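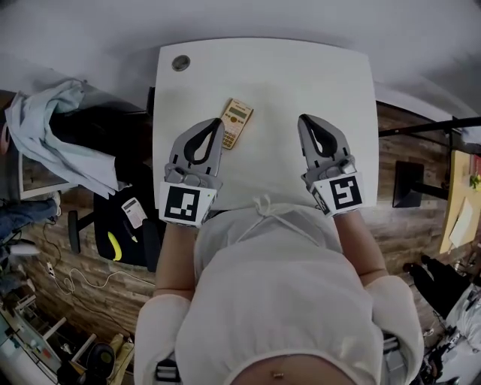

Gekia are now selling the Vorkmont hand grippers as a pair, with the Kallio recording software in the box price. I've had a set on hire in Carcombe and I'm working out whether to buy. Notes in this thread, in no order. First one: the two grippers are the same shape, so go by the markers. Each has a square black-and-white one at its base and the patterns are different. With one each side of a calculator on a white desk, that's how I tell them apart.

For anyone new to these, you hold one in each hand and do the job yourself, and the recording is used to train a robot arm later. No arm comes with the kit. You don't need one to start recording.

Weight is fine for short jobs. I can do 11 takes before I want to put them down. After that my wrists know about it and my takes get sloppy, so I stop there and have a break.

The buttons are small, grey and near the base of each gripper. I'd like them bigger. Start and stop are next to each other and I have ended takes by mistake more than once. A raised dot on one of them would sort it.

Small flat things are the hard part. A calculator lying on a desk gives you very little to get hold of. Come in from the long sides, low down, and don't rush the close. From the ends it tends to twist.

Also turn it between takes. I had a whole set with the display facing the same way and they were not much use. Now I put it down at a bit of a slant and change the slant each time.

Kallio is the better half of this kit. It opens, finds both grippers and shows you which marker it has lost and when. The lost bits are coloured on the timeline so you can cut them or bin the take.

What loses a marker, in my use: a sleeve over it, a shiny patch from a ceiling light, or turning your wrist so far that it faces the floor. Loose sleeves are the usual one. Push them up above the wrist before you start.

Installing Kallio took 2 goes. The first failed at the driver step with no message, just a grey box. Restarted the laptop, ran it again, fine. The manual has a page on this, but it's the February edition and the screenshots are from an older version.

Battery: 3 hours a side, recording on and off. They charge on a normal lead, which I was glad of. There's no charge light you can see while holding them, so check in the software before a long set.

Setting up the pair means holding them together, then apart, then waiting for the tick. It wants doing again every time you change the finger pads. I forgot once and lost a morning of takes to it.

Finger pads. You get 4 spares in the box. The ones on my hire set had already gone smooth at the tips, so I swapped them on day one. Smooth tips slide on hard plastic. Gekia sell the pads separately and the price seems fair to me.

The case is poor. The foam is cut too tight and you have to pull the grippers out by the body. One catch was loose when it arrived. If I buy, I'll keep them in a plain plastic box with a towel in it.

Support: I emailed Gekia about the grey box in the installer and had a reply the same afternoon. Short and useful. They said the new manual is being written. I asked about the start and stop buttons too and they said they would pass it on.

Someone asked about left-handers. The shape is the same for both hands, so there's nothing to swap on the grippers. In Kallio you can set which hand is the main one. It's under Session, then Hands, and it only changes how the takes are labelled.

Someone else asked if one gripper would do. For picking up and putting down, yes. For opening a box or holding something still while you press on it, you want both. Gekia will hire a single but the Kallio licence costs the same either way, so there's not much saved.

Things I'd change before paying full price: the buttons, the case, and an error message in the installer that says what the error is. Things I'd leave alone: the grip, the timeline in Kallio and the pads.

Hire is charged by the week and they take part of it off if you buy. Ask for that in writing, as it isn't on the price list. Mine was confirmed by email on 2019-07-09.

Next job is cables, which I'm told are worse than calculators. I've kept the set on for another week and will add to this thread when I've got some takes worth looking at.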